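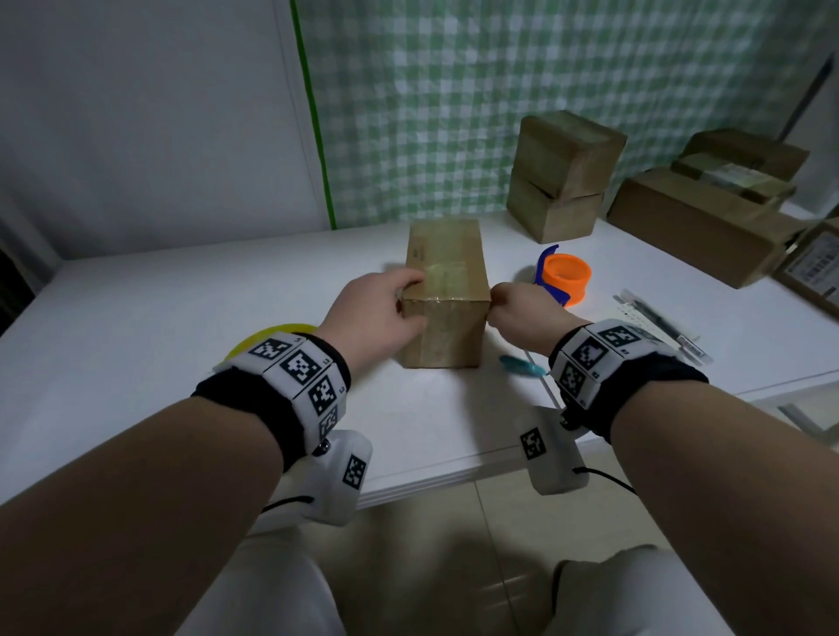
Tredungate Foster Log
README for the spring release

Welcome, and thanks for downloading! The Tredungate Foster Log is a table of notes kept by foster homes looking after shelter cats and kittens. Each row is one day in one home: what the cat ate, what it weighed, where it slept, and whatever the foster felt like writing down. The free-text notes are the best part – you can watch a cat go from "under the bath all day" to "stole my toast" in a couple of weeks.

What's in the download

cats.csv – one row per cat, with age at intake, sex, coat and the shelter it came from
days.csv – one row per cat per day
homes.csv – one row per foster home, with other pets in the house and whether there are kids
notes.txt – the long notes, keyed by cat and day

The log covers 60 cats in 20 homes. Three shelters send cats into the program: Susten, Malham and Vilela. Vilela takes in most of the bottle-fed kittens, so its rows have more weights per day than the others. If you're plotting growth curves, start there, they're lovely!

Columns people ask about

weight_g is always in grams. Kittens are weighed before the morning feed.

hiding runs from 0 to 4, where 0 is out and about and 4 is not seen all day except at the food bowl. Fosters score it themselves at bedtime.

appetite also runs from 0 to 4, but here 4 is the good end (bowl licked clean, asking for more). Please double-check which way your chart is pointing before you share it.

meds is yes or no only. We left out drug names and doses on purpose, and the log shouldn't be used to decide how to treat a cat.

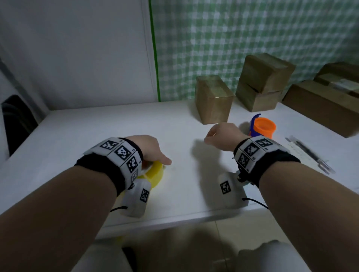
Paweena Onsri wrote in to say that the hiding score means very little for kittens under five weeks, who are in a crate or a nest box most of the day anyway, and that she'd been entering 0 for hers while another home entered blanks. She's right, and the March update fixes it: hiding is now blank for every kitten that young, in all homes. If you have an older copy, please grab the new days.csv.

Known gaps

Malham moved from paper sheets to the web form partway through, and a few of the paper sheets had water damage. Missing days are left as missing. We haven't filled anything in.

Bonded pairs have separate rows but often share a note, so you'll see the same text twice in notes.txt. The pair_id column tells you which ones.

Names of fosters and adopters are removed. Cat names stay, because who could delete Lieutenant Biscuit?

Using it

Free for teaching, research and shelter work. Please credit the Tredungate Foster Log and tell us what you made – we print the charts and pin them up in the kitten room. Corrections are very welcome too. Send the cat's id, the day number and what the row ought to say.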